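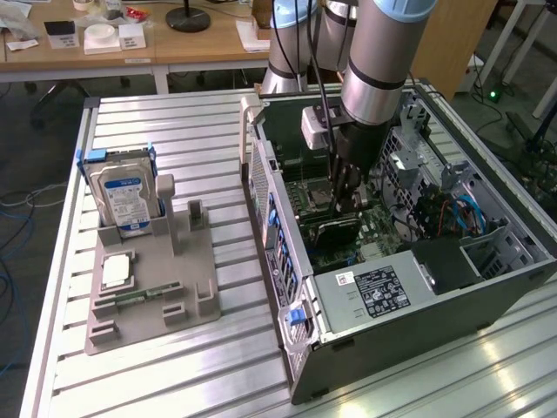 Tower on its side, panel off. CPU, memory and hard drive in the gray tray.

Putting the parts back in an old tower

Quick one, I've got 3 more of these to get through before September. Same order every time.

Before you start
Power cord out. Hold the power button a few seconds. Touch bare metal on the case. Lay the tower down, open side up, and push the loose cables over toward the drive cage so they're not hanging over the board.

1. CPU
Lift the lever. Match the little triangle on the chip to the one on the socket, lower it straight down. No pushing - if it won't drop in, it's turned wrong. Lever down.

2. Paste and cooler
Old paste off both surfaces with alcohol and a lint free cloth. Pea sized blob in the middle. Cooler on, screws in a cross pattern, a couple turns each. Plug the fan in (I forget this one alot).

3. Memory
Clips open. Line up the notch, press both ends till it clicks. One stick only? Check the manual for wich slot.

4. Hard drive
Rails on first. Slide it in the cage till they catch, then the data cable and power. SATA plugs are L shaped, they go one way. Don't bend the cable hard right at the plug.

5. Test
Tower upright, monitor and keyboard on, power. Beeps and no picture - reseat the memory first. Drive missing in setup - swap the data cable.

Side panel goes on last, after it boots.

Agata Orlandini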